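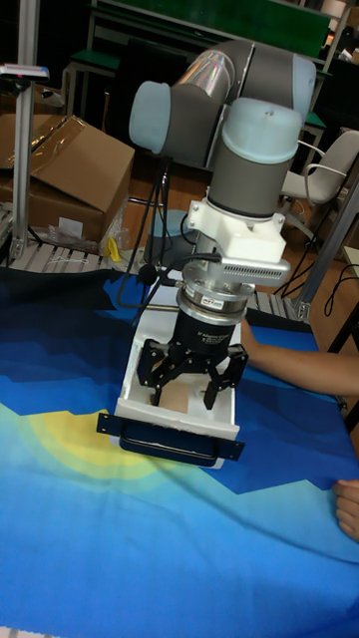
3.1 Drawer fronts and handles

Household storage is opened mostly by its front, and the front tells the user where to put the hand. We looked at small drawers of the kind kept on desks and kitchen tables, and sorted them first by the part that is grasped. A bar handle, such as the wide black one on the white drawer in Figure 3, offers a long edge and can be taken at any point along its width. A knob offers one place only. Shiferaw and Kvam collected 802 opening and closing actions in 31 homes in Tinavov, all on drawers light enough to lift with one hand. In over 84 of these, the person held the side of the unit with the free hand while pulling.

Holding the side matters more for light units. An empty box slides along the table with its drawer, and a cloth under it can move too.

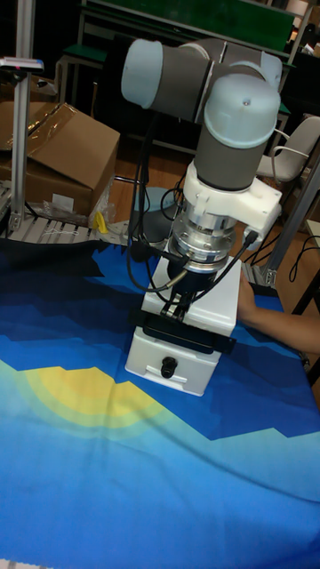

We therefore recorded the free hand as part of the action – not as a separate event – and noted whether it touched the side, the top or the back. Closing was coded in the same way. Drawers that had been taken out completely were treated as open containers, and actions on them were kept apart from the main set.

Figure 3. Small white storage units with a bar handle (first picture) and a round knob (second picture).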